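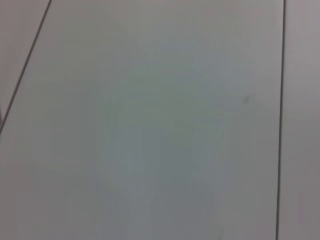

Author: tmbr_ops
Role: Teleoperation lead, Standemby

Ticket: Wrist streams out of step with joint data on towel folding task
Product: Vusico recorder, two-arm setup
Status: Open, workaround in place
Priority: Medium

Summary
We record towel folding by remote control. The operator moves a pair of Levholm leader arms and the follower arms copy them. Each demonstration is saved as joint positions, gripper opening, one head stream and 2 wrist streams. Since the April update of the recorder, the wrist streams fall behind the joint data in the longer demonstrations. The head stream stays in step.

How it was found
A policy trained on the new set closed its grippers too late at the towel edge. Replaying the source demonstrations on the arms gave clean folds, so the joint data is good. Stepping through the same files in the viewer, the gripper value drops to closed while the wrist stream still has the fingers open.

Scope
Set size is 1,000 demonstrations. The check script flagged 184 of them. All of the flagged ones are long, with at least one regrasp. Short single-fold demonstrations pass.

Steps to reproduce
1. Start the recorder with all streams on and the default buffer.
2. Lay the towel flat and home both arms.
3. Fold by remote control, and open and close each gripper a few times along the way.
4. Let the demonstration run past 800 control steps before stopping.
5. Load it in the viewer and compare gripper opening with the wrist streams at each close.

Expected: gripper value and wrist stream change together.
Found: wrist stream is late, and the lag grows toward the end of the file.

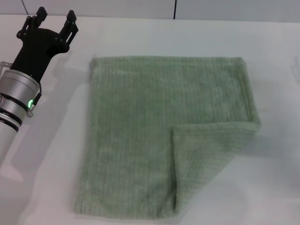 Head stream, towel with one corner turned back, gripper open and clear of the cloth.

Tried so far
- Swapped the wrist camera cables left to right. No change.
- Moved the wrist cameras to their own USB controller. Lag starts later but is still there.
- Turned off the live preview on the operator's screen. No change.
- Recorded with the head stream off. No lag in any test file.
- Went back to the previous recorder version. No lag, but the old version does not save the leader arm positions, and we need those.

The frame counter in each wrist file has no gaps, so frames are not being dropped. They look to be stamped when they leave the write queue and not when they arrive. If so, any stall in the queue shifts everything behind it.

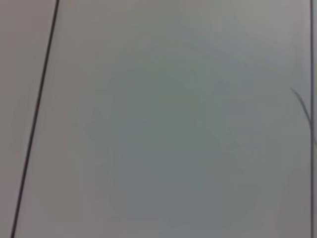

Workaround
Flagged files are held out of training. Operators now stop and save after each fold, then start a new file for the next one. This keeps files short enough to pass, but it splits the regrasp away from the fold before it, and the regrasp is the part we most want the policy to learn.

Questions for Dabbas support
Does the new version stamp wrist frames on arrival or on write? Is there a setting for it? Can the existing files be restamped from the frame counter, given a fixed camera rate?

Attached: recorder log, config file, one passing and one failing demonstration.

Update, 4:10 pm
Doubled the write buffer. First long test file passed, second failed. Leaving the ticket open.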